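Speaker notes: Keeping House After Someone Has Gone
Talk for the Clarkham Library evening series
Last updated: 2021-04-27
Print this page | E-mail this page

Start slow. Let people find their seats and get the coffee down. Thank Liis Kuusk for the invitation and for lending me her own copy of the room plan, because I would have walked into the children's section otherwise.

Opening. I want to talk tonight about clearing out a family home, which I have now done 2 times, once for my aunt and once for my father, and which I would not wish on anybody in a hurry. My aunt's house on Koppel Street took 13 weekends. My father's apartment was a quarter of the size and took longer, and I have thought a good deal about why that was. (Pause here. People usually nod.)

Tell the button story. My aunt kept buttons in coffee cans, sorted by color, and in the bottom of the blue can there was a folded note with the words "from Edwin's good coat." We never had an Edwin in the family that I knew of. I asked every cousin I could reach on the phone and I still don't know who he was, but I have the buttons, and they're on my winter cardigan, which I should wear tonight if it isn't too warm. Hold up the sleeve.

First main point: walk through before you touch anything. Go into each room and sit down in it, if there's still a chair. Bring a notebook. Write down what you remember about the room before you write down what's in it. My brother thought this was a waste of an afternoon, and then he filled six pages about the kitchen, most of it about soup.

Second main point: paper first, or paper last, but never paper in the middle. You'll open one drawer of letters at ten in the morning and when you look up it'll be dark and you'll have eaten nothing but crackers. I did this with my father's desk. He had kept 24 years of utility bills in order, and tucked in among them were my school reports, his army letters and a recipe for plum cake in a hand I didn't recognize. So check every envelope, please, even the dull ones. Set the paper in one box, close it, and come back when the furniture is settled. 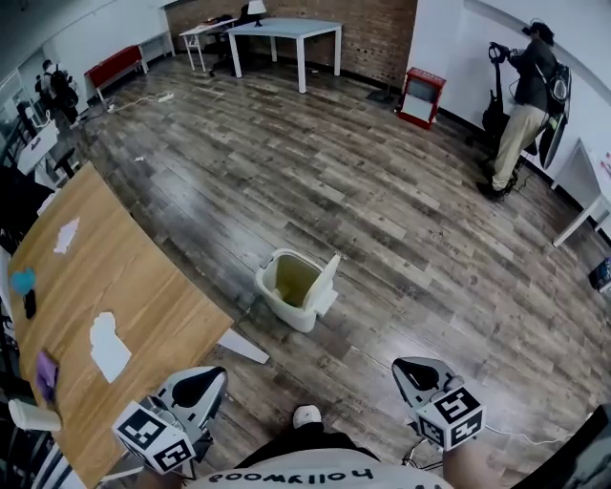

Third main point: decide ahead of time what the family will do when two people want the same thing. In our case it was a kitchen clock, worth maybe the price of a sandwich, and my brother and I were cool with each other for a whole October over it. We now trade it every year at Thanksgiving. Some families draw names from a hat, some take turns by age, and I know one family who each wrote a letter about why they wanted the piano, and then read the letters out loud and cried and gave it to the granddaughter who could play. Ask the room how their families did it. Take three or four answers, more if they're good ones. Don't rush this part, it's the best of the evening.

If it's quiet: tell the one about the neighbor and the ladder.

Fourth main point: the things that are left. There's always a heap of perfectly decent stuff that has no story and no taker. Call the church sale, the shelter and the school theater department, who were delighted with my father's hats. My aunt had, at my best guess from the shelves, 1,000 paperbacks, and the library took the mysteries. (Wave toward the mystery shelves. They may well be over there!)

A word about getting tired. Stop by four o'clock. Have supper with somebody. Leave one lamp in the house until the last day so that you aren't finishing up in the dark, as I did on Koppel Street, with my coat on, feeling my way down the stairs and talking to my aunt the whole way.

Close by reading the plum cake recipe, slowly, since people like to write it down. Copies are on the table by the door. Then questions, and remind them that the side entrance locks at nine.

14 shares | 5 comments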